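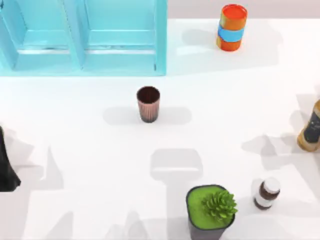
Plodell two-bay desktop shelf, long-term review

Jun 17, 2022

I bought the Plodell in December to get paper off my desk. I do the books for a small flooring business from a spare bedroom, and by the end of last year the invoices had spread far enough that I was eating lunch with the plate on my lap. I wanted something low and open that I could reach without standing up.

It comes flat in one box. There are eight screws, a hex key and a folded sheet with drawings only. Step 3 shows the center divider facing the wrong way, and if you follow it the inner ledges won't line up. I had to back four screws out and start that part over. Total time was a little under an hour. Quang Thân, who shares the office bill with me and bought the same one in gray, did his in half that after I warned him.

Once it's together it is solid. There's no back-and-forth wobble, even with both sides loaded. I keep open invoices on the left and everything for the quarterly filing on the right, with envelopes and stamps up on the ledges. At one point I had 960 sheets of printer paper in the right side for a week and the ledge above it stayed straight.

The depth is my main complaint. Letter-size folders fit, but the tabs stick out past the front edge, and they get bent when you slide the keyboard back. Legal-size paper hangs over far enough to be a nuisance. The Ayala I had at my last job was deeper and held both without trouble, but it was also ugly and took up most of a credenza.

The finish has held up better than I expected. Coffee wiped off. Tape pulled off clean after a month. A marker line on the side panel did not come off with water, and I haven't tried anything stronger. The corners are a bit sharp — I've caught my sleeve on one more than once.

One of the rubber feet fell off in the second month. I wrote to Plodell and got an answer from Yatziri Salinas the next morning, and a bag of four new feet came the following week, no charge. The new ones have better glue. I'd put a dab of your own on the originals before you set it down.

Dramora sells an add-on drawer that is supposed to fit this shelf. It does fit, but it rubs on the left side, and I sent it back.

Would I buy it again? For mail, notebooks and small supplies, yes. For a full set of file folders, get something deeper. Measure your desk first too, as the shelf needs a couple of inches of clearance behind it if you have cords running down the wall.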